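Fusto 3 im Test: Domänenrandomisierung für Greifaufgaben aus der Handgelenksperspektive

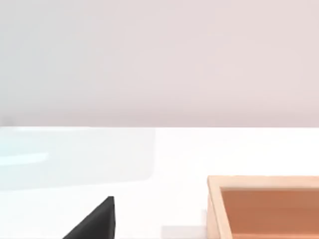

Fusto 3 ist ein Softwarepaket zum Trainieren visuomotorischer Greifstrategien in gerenderten Umgebungen. Entwickelt wird es bei Driswood, das zugrunde liegende Verfahren heißt in der Dokumentation Ionescu-Sampling. Statt Licht, Material und Kamerapose unabhängig voneinander zu ziehen, variiert das Verfahren diese Größen gekoppelt und bevorzugt Kombinationen, bei denen die aktuelle Strategie unsicher ist. Wie weit die Bilder dabei vom üblichen grauen Laborhintergrund abrücken, zeigt die Wand hinter dem Tisch, die von kühlem Hellgrau links in ein blasses Rosa übergeht. Auf der glänzend weißen Platte liegt links eine große, türkisgraue Spiegelung, und von der Holzkiste ist nur eine Ecke im Blickfeld. Für einen Bildencoder ist das eine unangenehme Eingabe: viel Fläche ohne Textur, wenig Ziel.

Geprüft wurde die Version vom 2022-09-19 auf einem Rechner mit einer einzelnen Grafikkarte. Die Installation verläuft ohne Besonderheiten, sofern die Treiberversion exakt der Vorgabe entspricht. Eine neuere Version wird stillschweigend akzeptiert, führt aber zu falschen Schattenrändern. Im Protokoll erscheint dazu nichts.

Testaufbau

Die Aufgabe bestand darin, ein Objekt vom Tisch aufzunehmen und in einer offenen Kiste abzulegen. Der Datensatz umfasste 3060 simulierte Episoden, verteilt auf acht Beleuchtungsprofile. Als Vergleich diente dasselbe Netz mit gleichmäßiger, ungekoppelter Randomisierung und identischer Episodenzahl. Beide Strategien liefen anschließend ohne Nachtraining auf dem Versuchsstand Rirnham, je Strategie mit 30 Versuchen. Die Startposen waren festgelegt und für beide Läufe gleich.

Ergebnisse

Die gekoppelte Variante lag bei der Ablage vorn. Der Unterschied entstand fast vollständig bei Startposen, in denen die Kiste nur teilweise sichtbar war. Das Vergleichsnetz fuhr dort häufig auf helle Reflexe zu oder brach die Bewegung ab. Beim reinen Aufnehmen des Objekts ließ sich kein Unterschied feststellen, der bei dieser Versuchszahl belastbar wäre. Die Trainingszeit steigt durch die Unsicherheitsschätzung spürbar – wer mit knapper Rechenzeit arbeitet, sollte das einplanen.

Drei Versuche der gekoppelten Variante scheiterten auf gleiche Weise: Der Greifer öffnete zu früh, das Objekt fiel vor dem Kistenrand auf den Tisch. Vermutlich ist die Tiefe bei überbelichteten Tischflächen schlecht bestimmt. Eine zusätzliche Tiefenkamera unterstützt Fusto zwar, der Sampler behandelt deren Rauschen jedoch als konstant. Das ist bei glänzenden Oberflächen eine zu einfache Annahme.

Bedienung und Dokumentation

Konfiguriert wird über Textdateien. Die Parameternamen sind konsistent, die Einheiten dagegen nicht: Winkel stehen je nach Modul in Grad oder Radiant. Der Export der Episoden arbeitet zuverlässig, einschließlich der gezogenen Zufallswerte, sodass sich jedes einzelne Bild erneut rendern lässt. Für die Fehlersuche ist das die nützlichste Funktion des Pakets. Das Kapitel zur Kopplungsmatrix fehlt in der deutschen Fassung und ist in der englischen knapp gehalten. Die Voreinstellung für die Lichtfarbe ist zudem recht aggressiv gewählt, für metallische Objekte haben wir sie halbiert.

Bewertung

Für Arbeitsgruppen, die mit Handgelenkskameras und stark beschnittenen Ansichten arbeiten, ist Fusto 3 brauchbar. Bei fest montierter Außenkamera dürfte der Mehraufwand gegenüber einfacher Randomisierung kaum lohnen, getestet haben wir diesen Fall nicht. Ein Update mit überarbeitetem Tiefenmodell ist für Dezember angekündigt.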